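How to object to a pipeline or cable route before the decision is made

Every big energy scheme comes with a consultation, and every consultation comes with a leaflet saying your views matter. Treat that with caution. By the time a leaflet reaches you, the developer has usually paid for surveys and picked a favourite route. You can still get things changed, but it takes more than writing in to say you're against it.

I have been through this twice, once over the Zirkilthorpe gas link and once over a cable corridor proposed by a firm called Podanis. What follows is what I'd do again.

Step 1. Find out who decides
The company running the consultation is almost never the body that says yes or no. Look for the words "application will be made to" in the papers. Write that name down, along with the case reference. Letters sent only to the developer get summarised by the developer, and I wouldn't trust anyone to sum up the case against themselves.

Step 2. Get the full documents
Ignore the glossy summary. Ask for the route plans, the environmental report and the list of options that were rejected. The report for Zirkilthorpe ran to 294 pages and the useful part, on drainage, was in an appendix. If you're told the papers are "available to view", ask in writing for a copy and keep the reply.

Step 3. Work out your standing
Owning or renting land on the route puts you in a stronger position than living nearby. In our case the formal notice went to everyone within 500 metres, and people just outside heard nothing. Check the map yourself. Firms get boundaries wrong, and a missed notice is worth raising early.
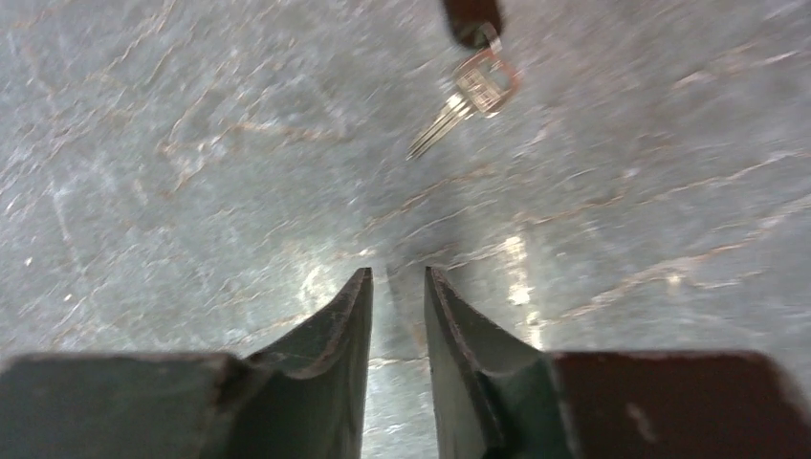

Can I refuse to let surveyors onto my land?
At first you usually can, and you should ask for any request in writing. Many developers can later apply for a legal right of entry, so a refusal may only buy time. If you do agree, set conditions: dates, named areas, gates shut, damage paid for. A surveyor who says "it's only a quick look" should have no trouble putting that on paper.

Step 4. Write an objection that has to be answered
Stick to one point per numbered paragraph. Quote the page you disagree with and say what you want done about it. "Page 61 ignores the winter flooding, please supply a new assessment" is hard to brush off. "This will ruin the valley" is easy. Template letters are mostly a waste of a stamp. In the Podanis case, 84 matching letters were treated as a single comment.

Step 5. Be wary of offers
Hauser, the land agents, offered early payments to people who signed before the hearing. Some of the terms stopped them objecting later. Have a solicitor read anything before you sign it, and ask who pays the fee. Developers often will, though they don't tend to mention it first.

Step 6. Watch the deadline for a review
If the decision goes against you, there may be a short period in which to ask for it to be looked at again. Check whether work can start in the meantime. On the gas link it could, and it did, so by the time anyone had looked at our complaint the trench was dug. Ask for a pause on work in the same letter as the review.

Keep copies of everything, including the envelopes.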